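2.3 Sorting the power cords

The Clarneo leaflet says any cord fits any unit. We would not count on it — Atik and Nenero plugs look alike and are rated differently.

1. Unplug all 3 units.
2. Read the rating on each cord.
3. Set aside any cord over 40 inches. 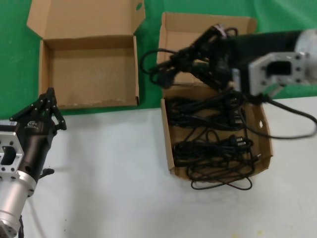
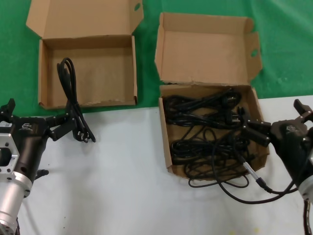
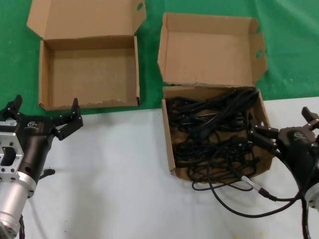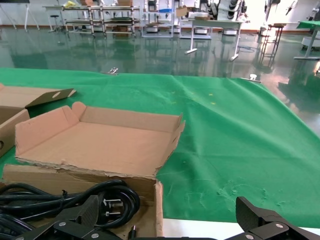 Fig. 4. Open cardboard boxes, green cloth behind or beneath.

Caution: "universal" on a label proves very little. Check the rating anyway.

Note: Spare cords are listed under part 118.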